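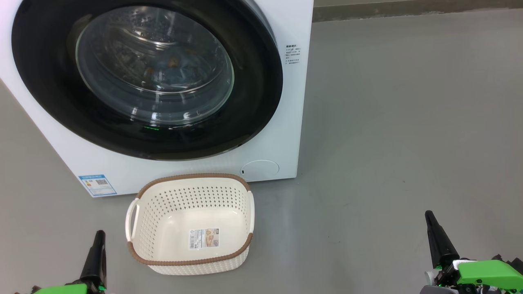 Call for participants: Hukton Student Robotics Project, laundry handling strand

Fundovlow is looking for student operators and two student programmers to join the Hukton project for the coming year. The project trains a two-armed robot to carry out household laundry tasks from recorded demonstrations. Places are open to students on any course at the Dunbar campus. Applications close on August 16, 2024.

About the project

Hukton is a student project run from the Dunbar workshop. The robot has two grippers and is driven by an operator through a pair of hand controllers. Each session produces a set of recorded episodes. An episode is one attempt at one task, from a fixed start position to a fixed end position, with camera images and joint positions stored together. The recordings are then used to train a control policy, which is tested on the same robot.

Last year's group recorded 1,176 usable episodes, mostly folding and sorting on a table top. This year the work moves to floor level: front-loading washing machines, laundry baskets and the space between the two.

Tasks for this year

Unloading: open the door, take items out of the drum and place them in a basket standing in front of the machine.
Loading: the reverse, with the door closed at the end.
Basket handling: grip the basket by its side handles, lift, move and set down without tipping.
Recovery: pick up items dropped between the drum and the basket.

Small loads are used first. Loads of mixed fabrics and larger items such as towels and sheets follow once the success rate on small loads is steady.

Role 1: Operator

Operators drive the robot and record episodes. Duties:

Set the basket and machine door to the start position given on the task sheet.
Record episodes at an even pace, without sudden changes of direction.
Mark each episode as complete, failed or spoiled at the time of recording.
Note any contact between a gripper and the door, door seal or drum.
Check gripper fingers for wear at the start and end of each session.
Back up the session to the Kastilum server before leaving.

No programming is needed. Operators must be able to tell left from right controller without looking down, and must be comfortable repeating the same movement for long periods. Experience with game controllers is of some use but is not scored.

Role 2: Programmer

Programmers look after the recording software and the training runs. Duties:

Maintain the episode viewer and the labelling tool.
Write checks for missing images and clock drift between cameras and arms.
Run training jobs on Kastilum and report results to the group.
Help with tests on the robot, including resets between trials.

Applicants should have a working knowledge of Python and be able to use version control. Knowledge of machine learning is helpful. Applicants without it will be asked to complete the reading list before the first session.

Hours

Sessions last six hours including breaks. No operator drives for more than 15 minutes at a stretch; operators work in pairs and swap. Attendance is expected at one session per week in term. Programmers may do part of their hours away from the workshop, but must attend all robot tests.

A public demonstration is planned for November. All participants are expected to help set up and pack away.

Training

New participants complete a safety briefing and a supervised driving session. The briefing covers the emergency stop, the marked floor area around the robot, and the procedure for entering that area. Driving alone is not permitted until both have been signed off. Practice episodes are not added to the training set.

Conditions

The roles are unpaid. Travel between campus sites is refunded on production of a ticket. Participants may use the recordings in coursework and final-year projects, provided the project is named in the acknowledgements. Session video may include the operator's voice, and a consent form must be signed before recording starts.

Closed shoes are required in the workshop. Loose sleeves and lanyards must be removed before entering the marked area. Participants who need changes to the seating or controller set-up should say so on the form; the driving station can be adjusted for height and for one-handed menu use.

How to apply

Complete the form at the Fundovlow office or on the student projects page. State which role you are applying for and which sessions you can attend. Operators should add a short paragraph on any practical work they have done that required care and repetition. Programmers should attach one sample of code, with a note on what it does and which parts are their own.

Operator applicants will be invited to a short driving trial with an empty basket. The trial is used to judge steadiness and attention to the task sheet. Speed is not assessed.

Applications received after the closing date will be held on a reserve list until the November demonstration.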